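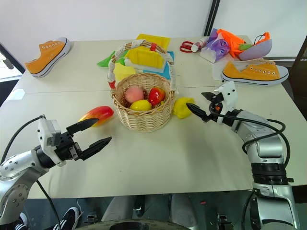 Page 2 of 5

Thread: Trendcombe pick-and-place results, clutter vs. clean table

seamripper
Reread the Trendcombe write-up on Thursday and I still don't get the main claim. They say training with junk left on the table beats training on a clean one, same number of demos. 2,000 demos each way. Fruit goes in the basket, the rest stays put. Fine. But the clean set was recorded first, so the operators had less practice. Did anyone control for that?

Jillberg_lab
Partly. Appendix table 2 splits the demos by operator. The gap is still there for people who recorded both sets, only smaller.

tapeout
Smaller by how much?

Jillberg_lab
They give it as a bar chart with no numbers under it, so I can't tell you.

oddparity
Look at the mango by the left gripper. With sneakers, scissors, a bowl and a bag on the same table, the policy has to learn what counts as a target. On a clean table it only has to find the thing that isn't white. I think that explains most of the result and I don't think operator skill comes into it much.

seamripper
That's a story about why it could work. I'm asking if they measured it.

oddparity
They did the swap test. Clean-trained policy on a cluttered table, cluttered-trained policy on a clean one. The second held up and the first didn't. Section 5.

tapeout
Section 5 is 142 trials total, over both policies and both tables. Not a lot once you divide it up.

Jillberg_lab
Agree with tapeout. We ran something close to it on the Preda dataset, one arm only, and saw the same direction but a weaker effect. Most of our failures were at the basket anyway. A tall arched handle is a pain. The gripper comes in from the side and clips it on the way down.

oddparity
Did you have two arms available? With two you can pick whichever side clears the handle.

Jillberg_lab
No, one. So maybe not a fair comparison.

seamripper
OK, the swap test is better evidence than I gave it credit for. I still want to see the order flipped, cluttered set first and clean set second. Until then I'd call it likely.

tapeout
Troltholm has a two-arm setup and was asking for replication ideas in the December thread. I'll post the flipped order there and link back when they answer.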